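The Smudge

1. Fifty dollars and a truck

I should say up front that I didn't need a table. I had a table! It was small and it wobbled and you could fit two plates on it if neither person was very hungry, but it was mine and I had made my peace with it.

Then the Kisance closed. If you never lived in Pledden you won't know the Kisance, and I'm sorry for you, because it was the only place in town where you could get soup at six in the morning. They sold everything off in May, down to the coat hooks, and I went over just to look (I always go over just to look). In the back, behind the pie case, was the big brown work table where they used to roll out the dough. There was a sticker on it that said $50. I put my hand flat on the top and thought, well, that's that.

It took two trips to find a truck and one very long afternoon to get the thing up my stairs. The people across Baptiste Street came out on their porch to watch. One of them brought a chair.

2. What my sister said

My sister came by to see it and walked all the way around it with her purse still on her shoulder.

"It's dirty," she said.

"It's used," I said.

"There's a mark there. And there. And what is that one, is that a foot?"

It did look a little like a foot. I told her it would come right out, I just hadn't gotten to it yet, and she made the noise our mother used to make when one of us said we'd finished our homework. Then she asked if I'd thought about how a person was supposed to open the refrigerator now. I had not.

You can open it, by the way. You just have to do it sideways.

3. Turkadia

I started with dish soap and a rag, like anybody would. Then vinegar. Then baking soda, and then vinegar and baking soda together, which makes a wonderful fizz and does nothing at all for a smudge. The man at the hardware store sold me a bottle of something called Turkadia, and he held it out to me with two fingers, like it might go off. It smelled like a swimming pool full of oranges. I had to sit on the stairs for 30 minutes with the windows open and when I went back in, the foot was still there. If anything it had toes.

So I did what I do when I'm losing, I made it into a routine. Every night after supper I'd fill the bowl, get the sponge and the blue cloth out from under the sink, and pick one mark to work on. Yellow side first, to be polite. Green side after that. Then the cloth. I'd put the radio on. I got to know those marks the way you get to know the cracks in a ceiling when you've been home sick. There was the foot, and the one I called Ohio, and a faint long one near the middle that I was pretty sure came from a hot tray, and I'd think about whoever set that tray down and whether they got yelled at.

I got to thinking about the soup, too. I ate there for three years, most mornings, right after my divorce, when I was working the early shift and couldn't stand my own kitchen. I never once saw the back room. But all that time somebody was leaning on this table in the dark, making the crackers that came in the little paper sleeve, and I was out front with my coat on, eating them.

I don't know. I scrubbed a little slower after that.

4. The phone call

My son lives 1,361 miles away, and I know it's 1,361 because I looked it up the day he left and I've never been able to get it out of my head. He calls while he's driving home. He asked what I was doing and I said I was cleaning the table, and he said, "Mom, you were cleaning the table last time."

"It's a big table," I said.

"Is it getting any cleaner?"

I looked at it. I had the sponge in one hand and the phone in the other, and I gave it a good honest look, corner to corner.

"No," I said, and I started laughing, and then he started laughing, and I had to put the sponge down and hold on to the edge. We stayed on until he was parked in his driveway. He said his soup never came out right and could I tell him about the onions again, so I told him about the onions.

After we hung up I didn't go back to it. I left everything where it was and went to bed, and the marks stayed put, same as ever.

The sponge and the cloth:

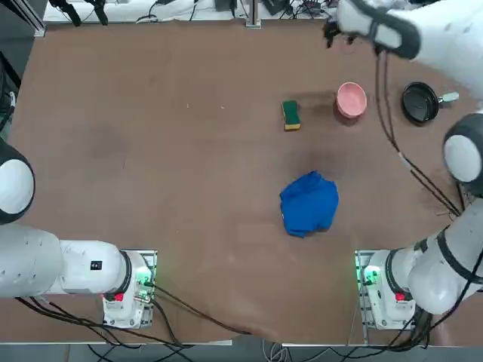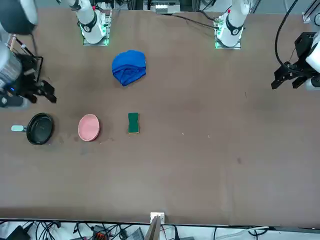
5. Supper

He flew in at the end of the summer with one bag and a cold. My sister came over with a pie and opened the refrigerator sideways without even being told. I made the soup, the six-in-the-morning kind or as near as I can get it, and when I carried the pot over I couldn't find the trivet anywhere. Everybody was talking. The handles were burning right through my mitts.

"Just put it down, Mom," my son said.

So I put it down next to Ohio, and went to get the spoons.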